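I have a soft spot for boring examples. At Palomino we spent all of September gathering them by hand, a gripper in your fist, one object, one basket, then over again. I came away sure that most groups chase variety way too early (and yes, that included us!).

Our first set had 103 clips and nearly every one was somebody showing off. Fancy angles, odd grabs, 9 kinds of objects. The model learned mush.

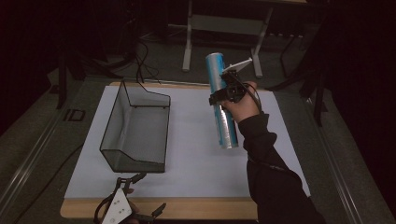 How many people should record the examples?
More than one, but few enough that they can agree on how slow is slow. We settled on five.

The folks at Bundia will tell you to throw in everything and let the training sort it out. Maybe that works with their budget! With ours, I'd take eight plain, patient pickups over a whole afternoon of tricks, and I'd keep the fumbles in too, as long as they're labeled.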